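Ticket 1706 – Episodes rejected at review, hinged box task
Opened by Gunawardena, Domlow site
October 9, 2026

Status: solved, waiting for rule text

Problem: In the last batch of 30 episodes, review rejected 9. The reason code was the same each time, "contact point not valid". The operators say they followed the Fekow task sheet. I read the sheet again and they are right, it says only "open the lid and keep it open".

Checked first: calibration of both hand-held grippers, normal. Finger pads, no play at the screws. Time sync between left and right, normal. I also restarted the Ostivus recorder and repeated two episodes, with no change in the result.

Then I compared the rejected episodes with the accepted ones. In the rejected ones the operator pushed the lid from the inner face, or helped with a knuckle. In the accepted ones the jaw was on the edge of the lid and the hand stayed on the handle.
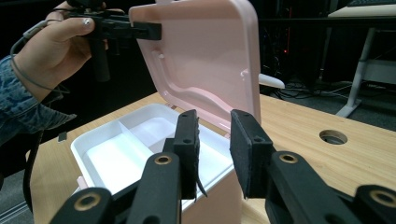 So the equipment is fine and the written rule is too short. I propose to add these lines to the sheet:

1. The lid is touched only by the gripper, at the edge. Fingers stay on the handle.
2. One gripper holds the lid, the other stays open until the lid has stopped moving.
3. Cables must hang free of the hinge side before recording starts.
4. If a hand touches the box, stop and mark the episode. Do not repair it by continuing.

Repeat test with the new lines: 30 episodes, none rejected. I keep the ticket open until the sheet is changed – please do not close it before.

Comments

domlow_shift2: Does rule 4 apply also when a sleeve touches the box? It happens to us with wide sleeves.

Gunawardena: Yes, sleeve is the same as hand. I will write it in.

review_desk: Agree with all four. We will look at the older batches from March with the same rule.

Related tickets
Gripper does not close fully after pad change
Ostivus recorder: left stream starts late
Fekow task sheet, wording for drawers and doors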